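I got to Hourani ten minutes early, which I never do, and Afaf Abu Hammour already had her coat on. "We're walking," she told me. "I can't talk about this sitting down." So off we went, me with my notebook and a coffee I hadn't had time to put a lid on (you can guess how that ended).

If you don't live in Driletport, you may not know Hourani. It's the shoe repair place on the corner by the old post office, and Afaf has run it for 15 years. What she's getting known for lately, though, is walking. Every morning before she opens, she leads anyone who turns up on a loop through downtown. She doesn't charge and she doesn't keep a list. You just show up at the shop door at 7 and go.

"It started with my knees," she said. "I stand at a bench all day, and my doctor said, Afaf, you have to move. I hate gyms. I hate the music. So I walked to the river and back, and I told one customer, and she came along the next morning."

That customer was Bernadette Joly, who still comes. I called her later and she laughed for a good long while before she could get a word out. "I only went because she had my boots! I figured if I was nice to her she'd get them done quicker. She didn't. It took two weeks."

I wanted to know what fixing shoes teaches you about how people walk, and this got Afaf going like nothing else I asked all morning. She can look at a pair of heels and tell you which shoulder you carry your bag on. She can tell who drives a lot, too, from the right one.

"Everybody wears down the outside edge a little, that's fine," she said. "When it's the inside, I say something. When it's the toe, I say pick up your feet!" She said that last part loud enough that a man across the street looked down at his own.

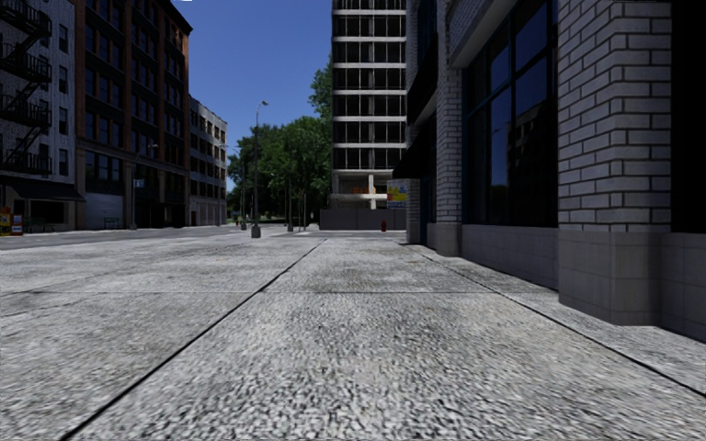

She has strong opinions about what you should put on for a long walk, and they aren't the ones I expected. She doesn't care much about brand and she really doesn't care about price. She wants a sole you can bend at the ball of the foot and nowhere else, and laces you'll bother to tie. "People buy the right shoe and then they step in and out of it like a slipper," she said. "The back breaks. Then they bring it to me and say it was a bad shoe."

I asked what she was wearing. Brown leather lace-ups, resoled four times, bought from a store called Vavel that closed before I moved here. She figures she's got one more sole in them. After that she doesn't want to discuss it.

We'd come as far as the river by then, and I was puffing a bit – she walks fast for someone who claims bad knees. Amber Coppens caught up with us on the way back. Amber drives a school bus and started coming in September, after her route changed and left her with a free hour. She told me she'd lived in town her whole life and had never once gone down Inton Street on foot. "There's a bakery there! I've been driving past it since I was a teenager."

The bakery is a regular stop now, and Afaf pretends to disapprove. She had a cheese roll. I had two.

I did ask if she'd ever want to make it into something bigger, with a name and T-shirts and all that. She made a face. "Then I'd have to answer emails. I have shoes to fix." There were 10 pairs waiting on the counter when we got back, plus one very sad purse, and someone was already at the door with a sandal in a grocery bag.

She took the sandal out, turned it over, and asked the woman which foot hurt. It was the left. Then she looked at my sneakers and told me to come back and bring the other pair, the ones I didn't want her to see.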